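Whiteboard Writing Cell — Software Pre-Run Checklist, with Comments
Last updated: October

Covers the control and perception stack on the Hanier cell. Go through it before each block of runs and write comments under the item.

1. Startup
[x] Wultix controller up, both arms reporting joint state
[x] Control loop holding rate for 3 minutes
[ ] Log disk under limit
Comment: Old rosters of planner logs were still on the disk. Cleanup script needs to go into the nightly job.
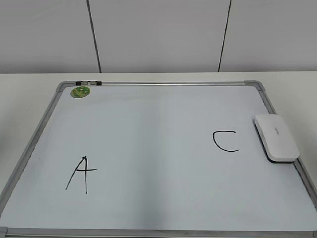
2. Perception
Board pose comes from the Ccori detector, which fits the inner edge of the rails and then looks for strokes. Run it with the arms clear and compare the overlay with the live view. With an A on the left and a C on the right, the stroke list should hold two entries and nothing else. The eraser near the right rail must come back as an object — if it shows up as ink, stop and reload the mask. The green magnet is already in the ignore list.
[x] Pose stable over 35 frames
[x] Eraser classed as object
[ ] Ignore list saved with the config
Comment: Ignore list was edited by hand again. Please commit it.

3. Planning
[x] Dranov planner loads both arm models
[x] Keep-out zone set along the board frame
[x] Arm-to-arm clearance check turned on
Comment: The planner took 45 seconds on the first request and was quick after that. Looks like the collision meshes are built on first use.

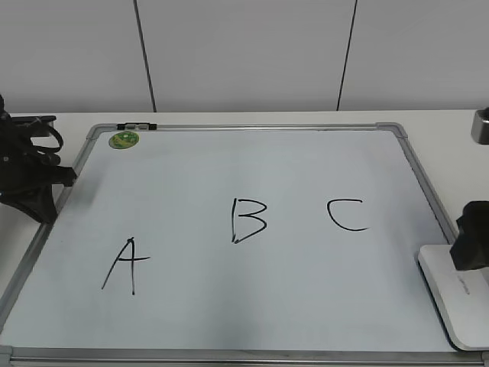
The same delay came back after a restart, so it is worth sending one dummy request before the first real run. Set the timeout back to default once that is done.

4. Wrist view
[x] Stream time-stamped by the controller clock
[x] Stroke found in wrist view matches the fixed view
[ ] Corner fit passes at the lower right of the board
Comment: Fit jumps between the rail and the dark strip inside it. Raised the edge threshold by 2 steps, still open.
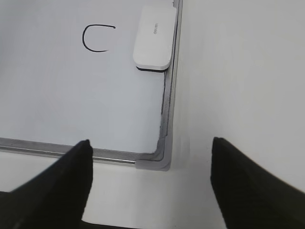 5. Stop and recovery
[x] Software stop halts both arms
[x] Resume needs operator confirm
[ ] Fault codes written to the run log

Contact: cell software desk, Hanier | Back to top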